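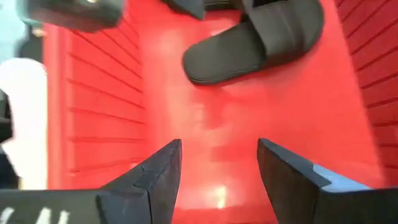
Sakero Open Day, 5/22/21

Sakero makes VR games in Detwood, in a building that used to sell carpet and still smells like it. Doors opened at 2, which in studio time means 2:34.

The first demo was Drendilance, a jousting game where you sit on a bar stool and the headset tells you it's a horse. I have played plenty of VR with swords in it and this is the first one that made me worry about my knees. The lance has real weight to it, or seems to, and the controller buzzes all the way up your arm on a clean hit. I had one clean hit. The horse did most of it.
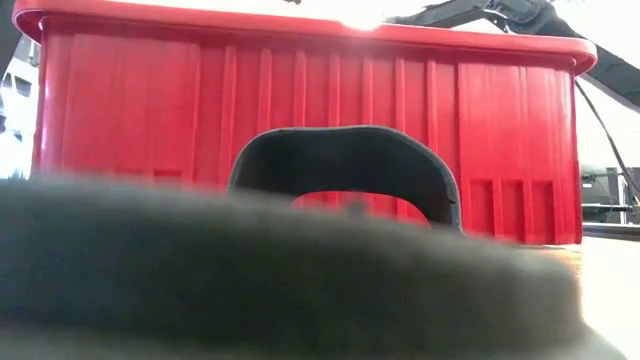
After that came a talk on hand tracking, with a slide claiming the new build handles 4000 castle pieces at once, up from 2000 in March. I asked what happens when all of them fall over. The answer was "we're looking into it."

The Nwosu room, named after the street outside, had a puzzle game that wasn't ready and a coffee machine that was. I stayed there longest. Drendilance is still missing a menu, a tutorial and any way to get off the horse, but I'd go back for another round - with a cushion.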